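Plastic trays in the Ninbridge canteen: wash by hand or machine?
Svyatoslav Boiko, 2021-06-04
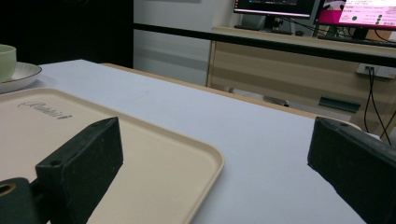

A beige tray with the raised rim.

Print this page | E-mail this thread

boiko_s
We run the kitchen at the Ninbridge site and have 152 beige plastic trays, rectangular, rounded corners. They came with the building, so I have no data sheet. Since March they have been going through the pass-through dishwasher on the standard cycle and a fair number have started to bow. Put one on a flat worktop and it rocks corner to corner. The supplier, Istodon, says any tray will do this eventually and has quoted for replacements. Before I sign for that I would like to know whether the cycle is at fault. Final rinse is set to 82 degrees.

hobart_hand
What plastic? Polypropylene will put up with that rinse. Polystyrene and some of the cheap blends won't. Look on the underside for a moulding mark, a triangle with a number in it. 5 is polypropylene, 6 is polystyrene.

boiko_s
No triangle on the ones I have checked. There is a batch number, 1282, and nothing else.

marl_pit
Then I wouldn't guess from the colour. Everyone makes them in beige.

The rinse is a few seconds long. I would look at what happens after it. If the trays come out hot and go straight into a stack, the bottom ones cool under load and set in whatever shape the stack is. We had the same bowing at Jendusbridge and it stopped when we racked them on edge until cool. Same machine, same temperature.

hobart_hand
Disagree. Racking on edge will hide it for a while. If the material softens at rinse temperature it is the wrong material for that machine, and you will see it next in the rim, which goes wavy between the corners.

marl_pit
Ours didn't. Two years on edge and the rims are straight.

hobart_hand
You don't know that yours are the same plastic as his.

marl_pit
Nor do you.

tannery_row
Easy enough to test. Take two sound trays from the same batch. Put both through 42 cycles. Stack one hot under the others as you do now, stand the other in a rack. Measure the gap under the high corner with feeler gauges before and after. If only the stacked one moves, it is the stacking. If both move, it is the heat.

One point on loading: face them all the same way in the basket. A tray lying flat holds a pool of hot water against the rim and you will get a false result.

boiko_s
That I can do. We get through six or seven cycles a day, so it will take just over a week.

quill_and_ladle
Don't turn the rinse down in the meantime. Your hygiene checks will have been done at the present setting. If the trays can't take it, change the trays. We bought 100 from Buthelezi and they have been fine, though they are heavier and the staff complain.

boiko_s
Understood, rinse stays where it is. First pair is marked up with a soldering iron on the underside. High corner 0.4 mm on one, 0.3 mm on the other. Will post the second set of readings when I have them.

Last updated: Friday, 16:20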